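Lougher Ranks Ninth-Tier Islands Separately in Revised Travel Index

30 December 2025

Travel research firm Lougher has published the revised edition of its annual island index, with a separate table for small islands for the first time. The main table covers 261 islands. The new table is limited to islands with fewer than 3,000 permanent residents.

Proketti, a ferry-served island with 1,456 residents, leads the small-island table. It scored highest on beach access and water quality and was marked down for limited medical services and a short ferry season. Stisteck placed second, with a better transport score but fewer rooms available outside the summer months.

Under the old method, all islands were scored against the same list of services, including airport capacity and the number of hotels. Small islands rarely reached the upper half of the table. The revised method drops airport capacity for the small-island group and replaces it with ferry frequency, measured over a full year. Hotel count is replaced by bed availability per visitor night.

Reader votes still make up part of the final score. Voting closed in September, and ballots sent from the same account more than once were removed before the count. Scores for water quality come from published local test results. Islands with no test results for the year were left out of both tables.

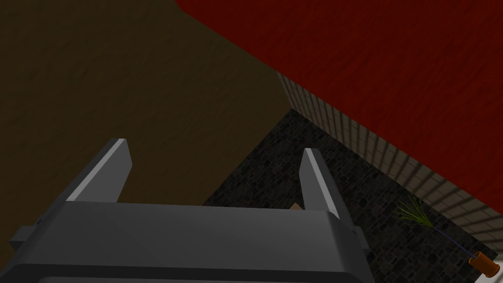 Booking service Nosteck, which lists rooms on both Proketti and Stisteck, said it will add the index score to its island pages. The score will appear next to guest ratings and will not affect the order of search results. Islands listed in the main table will show their overall rank as well.

Lougher said results from the two tables should not be compared directly, as the scores are calculated from different inputs. Islands that cross the population limit will change tables in the following edition. Those within 2 percent of the limit will stay where they are for one more year.

The full tables and a note on the scoring method are available from Lougher on request.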